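Kosness Weapons Handling on Set: Frequently Asked Questions

Last updated August 18, 2018

These answers are for cast, crew and background players on Kosness. If something here conflicts with what the armorer tells you on the day, follow the armorer.

Who is in charge of weapons on this production?

Mavis Escobedo is the armorer for both units. She reports to the first assistant director on safety matters and has the authority to stop a take. All firearms, replicas and bladed props are rented through Orkum and stay in her custody.

Is there live ammunition on set?

No. Live rounds are banned from the stages, the Hudlow ranch location, the trucks and all crew parking. This includes ammunition you own legally and keep in your own vehicle. Anyone who brings it in will be sent home.

What is the difference between a blank and a dummy?

A blank has powder and no bullet. It makes a flash and a bang, and it can injure or kill at close range. A dummy looks like a real cartridge but has no powder and no working primer. Dummies are used when the camera needs to see a loaded gun.

What happens before a gun is handed to an actor?

The armorer opens it and shows it to the first assistant director and the actor. Anyone else in the scene may ask to look too. The first AD then calls out the weapon's status so the whole set can hear it. If you did not hear the call, say so before the camera rolls.

Do I have to take the safety class?

Yes, if you handle a weapon or work within 24 feet of one. The class takes two hours and is given at the Nautiyal Street office. Bring a photo ID and your start paperwork.

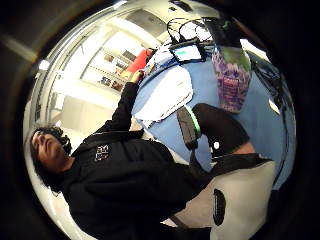 How many scenes use gunfire?

Of the 124 scenes in the current script, 13 have weapons in them and 5 call for blanks. In the rest, muzzle flashes will be added in post. The call sheet will say which applies.

Can I take a picture with a prop gun?

No. Props are not to be handled between takes, including rubber ones.

What if I am not comfortable with a setup?

Tell the first AD, the armorer or your department head. You can do it privately. Work on the shot stops until the question is answered, and you will not lose pay or your place on the crew.

When does the ranch shoot start?

January. The exact dates will go out with the location packet, along with parking maps and a separate sheet on ear protection.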